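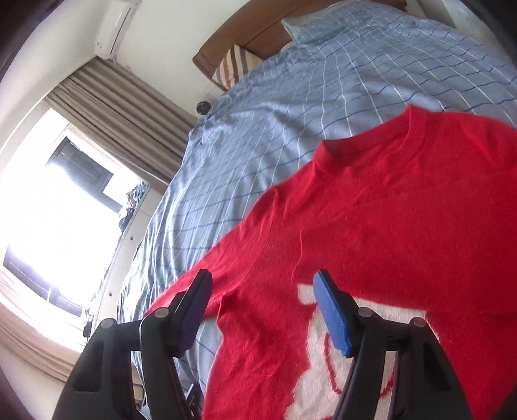 Page last changed: March, 4:30 in the afternoon

Home | Stories | Older Stories | Letters | Next

The Red Sweater

By the time Loretta Haverford had the left jaw closing at the same speed as the right one, the tea on the windowsill had grown a skin and her brother-in-law had called twice to ask if she still had his good pliers. She did, and she meant to keep them until the pins were in. The gripper had eaten most of the winter. It had started as a drawing on the back of a seed catalog, and then it was a heap of black linkages in a cookie tin, and now it was a thing you could hold in your hand and point at the laundry.

She called it Marchuk, after a mule in a story her grandmother used to tell, a mule that would carry anything in the world so long as you asked it from the left side.

Dwayne Nguyen-Tran came up the stairs without knocking, as he had done since he was seven and lived across the hall, and found her standing over the bed with the jaws open above a red sweater.

"You're going to stretch it," he said.

"I'm going to lift it," said Loretta, "by the shoulder, and carry it across, and put it down again, and then Marchuk can have a rest and so can I."

"Why a sweater? Start with a sponge. Bernadette started with a sponge."

Bernadette Abernathy had built hers in the shared workshop behind the bakery, where there was a proper vise and somebody always had the right screw, and everyone who went in for bread had heard about the sponge by now. Loretta was fond of Bernadette and had eaten a great deal of her soup, but she didn't see what a sponge proved. A sponge sat there and waited for you. Knitting sagged and slid and hid its own edges, and if you took too little of it you got a pinch of fuzz, and if you took too much you got the sheet as well — she had learned that one the night before, when she'd dragged half the bedding toward the window and laughed so hard she had to sit down.

"Were the pads always blue?" Dwayne asked.

"They were gray. The gray ones slipped. I was up till nearly 4 with the glue."

He came closer and looked at the white cable where it looped around the bar, and she could see him wanting to tuck it in somewhere, and she loved him a little for keeping his hands in his pockets.

"My mother had one that color," he said. "She wore it to pick me up from school, so I could find her from the top of the steps."

Loretta had not known that, in all those years of borrowed eggs and spare keys. She shifted her grip on the handle and leaned over until the jaws stood on either side of a fold.

"Come around to the left, then," she said, "and ask it nicely."

He went around to the left and asked, and she began to squeeze.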